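Zinthorpe in-sink dish rack, black
Kitchen > Sink and washing up > Racks and drainers

Picked by Judit Kelemen

I've been selling kitchen bits for long enough to be rude about dish racks, and I'm rude about most of them. They hog the worktop, they drip down the front of the cupboards and they go a funny colour by Christmas. So when Markos came back from seeing a supplier with a plain black rack that sits down inside the sink, I said fine, leave it with me, and then I didn't give it back (sorry, Markos!).

It's the Zinthorpe, and it's a simple thing. Upright tines in rows, bars running across, and that's your lot. You lower it into the basin, stand your plates up in it, and the drips go straight down the plughole where they belong.

Who's it for? Well, me, for one. I do have a dishwasher and I love it dearly, but there's always a pile that doesn't go in. The big serving dishes, the chopsticks, the nice knife, the pan my mother gave me. I used to lay all that out on a tea towel, and then I'd need the worktop for something else and have to shuffle it along to the bread bin end.

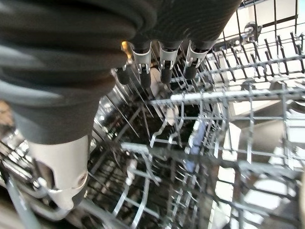 My own routine goes like this. Everyday plates, mugs and cutlery in the machine, filled up through the day and set going at 7 in the evening. Anything large or fussy gets done by hand afterwards, rinsed under the tap and stood in the Zinthorpe overnight. Then I lift the whole rack out in the morning and shove it under the sink. It doesn't fold, which a few of you have asked about, and I'm quite glad, as every folding one I've owned has ended up folding when I didn't want it to.

A word on sinks, as it's the question we get most. You want a basin with a flat bottom and fairly straight sides, and it needs to be deep enough that a dinner plate isn't sticking miles up in the air. Undermount sinks are lovely for this, nothing to catch on as you drop the rack in. Round bowls are a no, I'm afraid. Very small second bowls, also a no. If you've got a one-and-a-half, it goes in the one!

Measure the bottom of the sink and not the top. I know, I know, but Uthai does our returns and he'd like me to say it twice. The bottom. Lots of sinks come in a bit as they go down, and the corners are rounder than you think.
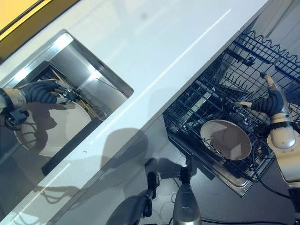 I always clear the basin first, by the way. It's tempting to plonk the rack in on top of whatever's lurking down there, and then it rocks, and then you're fishing about underneath for a teaspoon. Take everything out, give the drain a quick rinse, rack in, done.

Big plates are where I've been happiest with it. My old drainer had those silly shallow loops and anything wider than a side plate would lean over and sulk. With this one, put your largest piece in first, towards the back, and get its rim properly down between two tines before you let go. Use both hands for a heavy platter. After that the smaller things fill in at the front, and bowls go on a slant so they don't hold water.

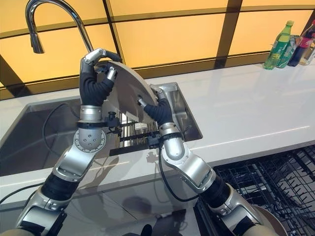 Large round platter above the black rack, which stands in a stainless steel sink.

What I'm less keen on: there's no cutlery pot. You can stand a few wooden spoons between the tines but forks just fall through, so I keep a jam jar on the side for those. And wine glasses, hmm. They'll go in, but I don't trust myself, so mine get dried with a cloth straight away.

Cleaning it is easy enough. Warm soapy water and an old toothbrush where the bars cross. If you're in a hard water area you'll see white marks on the black before you'd see them on anything pale, and a wipe with vinegar sorts that. Please don't use a scourer on it, I did and I regret it.

The bits you need
Colour: black only
Price: £31
Weight: 900 g
In the box: the rack (no tray, no cutlery pot)
Guarantee: 2 years
Delivery: sent from our Durnine shop, or collect from the counter for free

Goes well with
Lirkik bottle brush, long handle
Lirkik cotton tea towels, stripe

Got an odd-shaped sink? Send Eliécer the inside measurements through the contact page and he'll check them against the one we've got out in the shop. He's very patient, and he replies much faster than I do.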